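Dressing table

A dressing table, also called a vanity or vanity table, is a piece of bedroom furniture at which a person sits to comb the hair, put on make-up or dress. Most have a flat top and a mirror, and many have drawers under the top. In American English the word "vanity" is also used for the cabinet below a bathroom sink, and this sometimes makes confusion in catalogs.

History

Boxes for combs, oils and paints are much older than the table itself. In Europe, people of the upper classes first kept such boxes on an ordinary table covered with a cloth. The French word toilette, a small cloth, gave its name first to the covering and later to the table and to the act of dressing. During the eighteenth century cabinetmakers began to build special tables with folding mirrors and small compartments. In the nineteenth century the dressing table was often sold as one part of a bedroom set, together with the bed and the wardrobe.

Form and dimensions

The height of the top is chosen for a seated user. The model Andora, made by the workshop Huenchumán, has a top 39 centimeters deep and stands 68 centimeters high, which leaves enough room for the knees above a low stool. Tables without drawers in the middle are easier for tall persons. The mirror may be fixed to the back, may stand free on the top, or may hang on the wall behind.

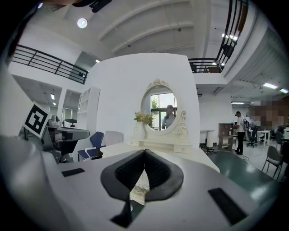 A white vanity dressing table with a broad flat top.

White paint became common in the twentieth century, when lighter bedrooms were in fashion. Older pieces were usually finished in walnut or mahogany color, and the collector Mirta Arancibia has written that many of them were painted white later by their owners — a habit she regrets.

Assembly and placement

Many dressing tables are now sold in flat boxes. The makers generally advise to assemble them on the floor, with a blanket under the panels. Erkier, a seller of bedroom furniture, asks its customers to leave 45 centimeters free on each side during this work. A glossy floor is easily scratched by the feet of the table, and felt pads are often used.
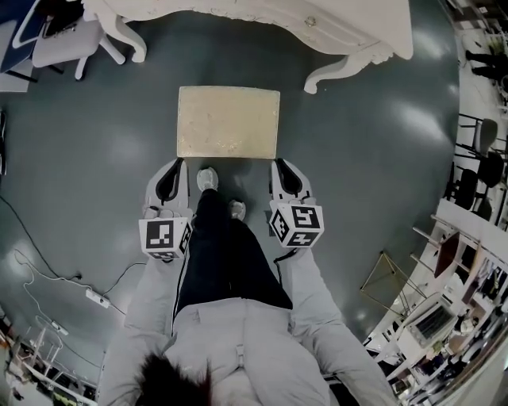 A flat beige rectangular board on a dark gray-green glossy floor.

Daylight from the side is considered best for make-up. When the table stands with its back to a window, the face of the user is well lit but the mirror covers part of the glass.

See also

Lowboy
Washstand
Wardrobe
Stool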